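6 August 2020

Room back in use since Monday. Went through it this morning before starting anything, and wrote down the small stuff because the June list got thrown out with the old whiteboard paper.

Trash first. The small round bin (red base, black lid) stays against the wall. The larger gray one that used to be by the door went to the Mofokeng side of the hall and is not coming back, so the small one is all we have in here. It fills up by Wednesday if people put packaging in it. Packaging goes flat in the recycling cart in the hall. Tape cores too.

Liners: we ran out of the fitted ones in June and I have not reordered. The supplier's smallest carton is 400, and at our rate that is years of liners with no shelf to put them on. Trying to get by on carry-out bags for now. Checked a handful of them over the bin. Findings so far:

- Standard grocery bag, thin: fits over the rim with a little to spare. Tears if anything with a corner goes in.
- Carry-out bag, heavier plastic: fits, holds up better, handles long enough to tie shut when full.
- Paper bag: no. Stands up inside but the lid won't seat.
- Pharmacy bag: too small, slides down inside the first time something lands in it.

So keep the carry-out ones. Fold them in thirds and put them in the Pundavari box, second shelf. Don't ball them up, they take over the box.

Hook on the wall. It's the small metal one, with a bit of red tape stuck above it. I would like to keep using that spot for a hanging bag. It puts the bag right over the bin and leaves the carpet clear for the vacuum. It's a small hook and the bag handles want to slip off it if they go on one at a time. Gather both handles together, twist them and hang the whole bundle. A bag hung that way on Tuesday was still up this morning.

Weight limit: I tried the hook with a bag of scrap from the bench, 90 grams on the postal scale, no problem. Then a bag with a full roll of packing tape and two rolls of labels, 390 grams. Held for the hour I left it, but I could see the hook leaning a little and took it down. Let's say light things only. No bottles, no tools, no batteries.

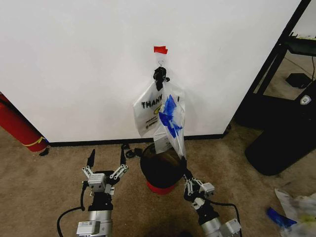

Hanging bag over the small bin, extinguisher at left.

Height is close to right. The bottom of the bag comes down to just above the rim of the bin, so a fuller bag will be sitting on the lid. If we keep doing it this way I want the hook up by a hand's width. That means a new hole in the wall or one of the stick-on kind. The stick-on kind did badly on the wall in the front room (two came down, both took paint with them), so I lean toward drilling. Need to ask the building office. They took 39 days to answer about the door closer, so I'll send it today.

Fire extinguisher. It's leaning at the base of the wall on the left and it needs to be on a bracket. It should not be on the floor at all, and certainly not tilted like that. The old bracket is missing. I looked in the Dinlow cabinet and in both drawers under the sink and found the two screws in a bag but no bracket. Putting in a request for a new one. Until it's mounted, please leave it where people can get at it and don't stack anything in front of it. I'll check the inspection tag when I write the request, they want the date off it.

Carpet. Vacuumed the two long walls, did not do the middle. The edge along the black baseboard collects thread ends and bits of clear film, and the vacuum head doesn't reach into the angle. Use the crevice tool, it's clipped inside the vacuum lid. Went over that edge twice. Still some grit in the corner by the outlet, which I think is old plaster from when the shelf came out. A stiff brush first would help.

While I was down there I measured the run of wall from the corner to the door trim: 73 inches. Writing it here because I have measured it three times this year and lost it every time. The low Kernamero shelf unit would fit with room left over, if we decide we want it in here. It would mean moving the bin toward the door and giving up the hook spot. I don't have a strong view. The shelf would get the label stock off the floor, but the bin would be in the way of the door swing, and people already kick it.

Wall. Two scuffs near the door at chair height. Damp cloth took one off. The other is a scratch and needs touch-up paint. There's half a can of white in the hall closet, no idea if it matches. Will do a patch behind the door first. The red tape above the hook I left alone. If somebody put it up to mark a stud, write that down here and I'll drill by it. If it's for nothing I'll take it off when I paint.

Supplies looked at today: labels fine, packing tape low (four rolls), paper towels out. Towels ordered. Wipes are in the Dinlow cabinet, top, behind the filters.

To do
Hook: ask the building office, then drill higher
Extinguisher bracket: request, with tag date
Paint patch behind the door
Brush and vacuum the corner by the outlet, then the middle of the room
Decide on the Kernamero shelf
Fold the rest of the carry-out bags

Bin emptied at noon. Next check Monday, and I'll try the hook again with a heavier bag only if the new hole is approved.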